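The Inventory of the House at Plevano

The instructions from the estate office ran to 30 pages and were written for commercial premises. Viola Galli read them on the train and again in the car from the station. Section two required that every item in the dwelling be entered on a line of its own, with a class, a condition and a disposition. Class A was furniture. Class B was fittings. Class C was consumables, opened or unopened. There was no class for things that had been kept.

She started at the back of the house, as directed, in the room her aunt had called the wrapping room. It measured less than the pantry. It had a bench at standing height, a window facing the water tank, and a shelf of parcels that had been made up and never posted. Several were addressed to Jaltusik, to a woman named Lai, in block capitals gone over twice with the pen.

By eleven o'clock she had reached line 80. The entries were correct and she did not think much about them. Scissors, pair, Class C, worn. Brown paper, part roll, Class C, serviceable. String, assorted lengths, knotted end to end, Class C. She hesitated over the string. The form allowed either metres or units, and a length made of other lengths was arguably both. She wrote one unit.

The basket was at the end of the bench. It was woven plastic, straw yellow, and the weave was sound. Her aunt had bought it in May of the year she gave up driving, to carry what used to go in the boot, and had afterwards carried nothing in it but tape. The tape bought the parcels their corners. Her aunt's method had been to run one strip along the seam, one across each end, and a fourth over the address itself, so that the ink would hold its colour if it rained in Jaltusik.

Viola entered the basket as line 99. She looked in and went on to the next line.
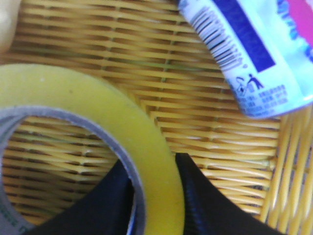
Line 100. Tape, adhesive, yellow, one large roll on grey cardboard core. Location: in basket.

Condition was the difficulty. The guidance for Class C stated that a roll of tape was to be described as full, part or spent, and that part rolls were to be assessed by the depth of tape remaining on the core. It did not say what the depth should be measured against. A new roll of the same make would have served, but the supplier had been Tosum Hardware, and Tosum Hardware had closed its counter and become a place that fitted tyres.

There was printing on the core. She tilted it to the window and then away from it. The characters were faint and she could not make them out, and the field marked Maker or Mark had to be completed before the form would accept the line. She wrote illegible. The form accepted it.

She found the end of the tape with her thumbnail, which took some time. Her aunt had always folded the end under to make a tab. This end had not been folded. It lay flat on the roll, square cut, and Viola worked it up a few millimetres and stopped. Under section four an assessor was not to use, test or deplete a consumable in the course of listing it.

She considered section four. Then she considered the parcels on the shelf, the lowest of which had three strips on it. Seam, end, end. The address was bare. The ink had already browned a little along the downstrokes.

She cut one strip with the scissors from the earlier entry, laid it over Lai's name, and pressed it flat from the centre outward with the side of her hand. One bubble remained near the postcode. She left it. She folded the end of the tape under to make a tab and put the roll back in the basket.

Then she amended the condition from full to part, initialled the change in the margin, and moved on to the window fittings.

The inventory closed at line 134 a little after six. In the column for disposition she had written estate office against every entry but two. The parcels were marked post. Against line 100 she had written retained by assessor, and below it, in the space for reasons, the weight of the postage and the opening hours at Plevano — nine to four, closed for lunch.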